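Gresmont Works Council
Minutes of the meeting held 22 July 2021, upstairs canteen

Chair: Noemí Ventura
Minutes: Zuzanna Czerwiński
Also present: two reps from sorting, one from packing, the line supervisor, one person from Dadance (items 1 and 2 only)

Minutes of the previous meeting were approved with one correction. The break room fridge was reported broken, not "reported fixed."

1. Robot at the sorting belt

The Dadance rep passed around two prints and talked us through the work.
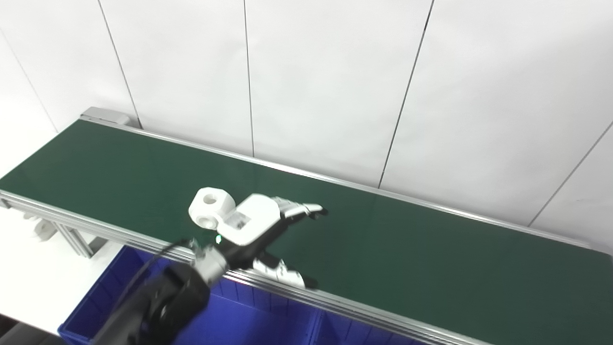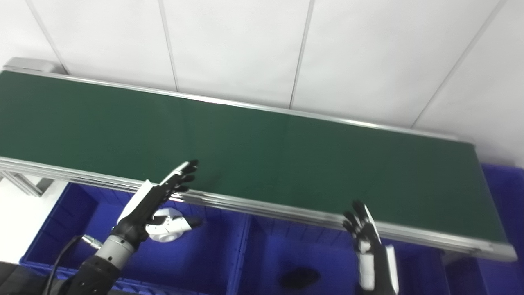 Sorting belt with the blue bins below the near rail. The second print shows both robot hands.

The Dadance rep said the robot will take over "the dull part of the job" and free people for other tasks. Noemí asked which other tasks. The rep said that was a matter for Gresmont. The supervisor said no list had been drawn up.

The target is 400 parts an hour by September. Sorting pointed out that this target was set before anyone from the line was asked what slows the work down. On most shifts it is mixed batches and late deliveries, and a robot will not help with either one. The rep said mixed batches could be "looked at in a later phase." There is no date for the later phase.

Packing asked who picks up a part that lands in the wrong bin. Answer: the operator on shift. Packing asked if that counts as sorting or as robot support, which matters for the pay grade. No answer was available. Zuzanna asked that this be minuted in full, and it is.

2. Figures

The supervisor handed out a sheet showing 261 hours saved per quarter. Asked where the number came from, he said it was from the sales proposal. It leaves out cleaning, restarts and the time a person spends standing by. Noemí said she would not put her name to it. The rep offered to send a revised sheet.

Budget for operator training is $2,000 for the whole site. One rep said that would not cover a single shift properly. The supervisor disagreed. Left open.

The Dadance rep left the meeting.

3. Jobs

Management's letter says there are "no plans for reductions." Sorting noted that 5 temporary contracts end in September and that nothing has been said about renewing them. Members want a written answer on those contracts by name, and do not accept the letter as one.

There was a long discussion about whether the council should support the trial at all. One member was for it, saying his shoulder would be glad of the rest. Others said they would feel the same if they knew what they would be doing afterward. No vote was taken.

4. Any other business

Locker keys again. Carried over.

Actions
Noemí: write to management about the temporary contracts and the pay grade question.
Supervisor: list of the "other tasks," in writing, before the next meeting.
Zuzanna: ask Dadance for the revised sheet, with cleaning and restarts included.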